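Dulby Printed Sheets: Your Questions

Can I mix the prints?
Please do! Stripes with florals, dots with checks, whatever makes you happy when you walk in at the end of the day.

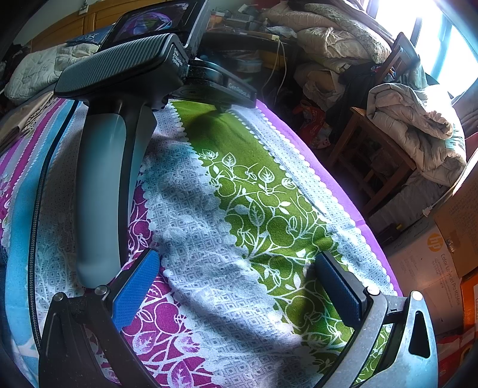
Do I still need a quilt on top?
In April we say skip it and let the sheet do the talking. A busy print carries a whole bed by itself, and an olive-green band with white apples and leaves is plenty to look at (the little diamonds beside it are a bonus!).

How hot can I wash them?
Up to 100 degrees Fahrenheit, inside out. Ask Mamta Tiwari on Wednesday if you're unsure.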